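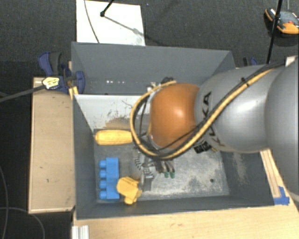 Community > Money and Post > Parcels and Returns

Returned a coat, shop says the parcel was empty. What now?

I sent a winter coat back to Graltetti in September using their own prepaid label. Dropped it at the Darnholm parcel counter, got a receipt, felt quite grown up. Three weeks later they email to say the parcel arrived "without contents" and so there's no refund. The coat was 100 pounds, which I'd like back, or failing that the coat. Customer services has sent me the same paragraph 6 times, with a different first name at the bottom each time. Is there anything I can do that doesn't involve shouting in a car park?

Posted by mossybanister, 2022-10-14

kettle_and_fog
Look at your receipt. If the counter weighed the parcel, the weight will be printed near the tracking number, usually in the smallest type they own. An empty mailing bag doesn't weigh the same as a winter coat, and even a shop's returns department can be brought to see this.

Then write to them - write, don't ring - and ask for the weight recorded when it reached them and any photos taken on opening. Say you want it treated as a formal complaint, and give them a date to answer by. If you paid by debit card, ask your bank about chargeback and do it soon, as there are time limits. Credit card, look up Section 75, which covers things costing over 100 pounds, so check whether yours was bang on 100 or a penny more. That penny matters, I'm afraid.

Keep the emails, all 6 of them. They look marvellous in a row.

dunlin40
Same thing happened to me with a Kaneko rice cooker. Never got anywhere. I've gone back to shops with doors.

parsnip_late
Agree with the first reply about the weight. Mine was printed in grams and said 600, and Farus paid up two days after I sent them a photo of it. Before that they'd been "looking into it" for 40 days. If the receipt has no weight on it, go back to the counter and ask whether they can look it up. Ours could, with a certain amount of sighing.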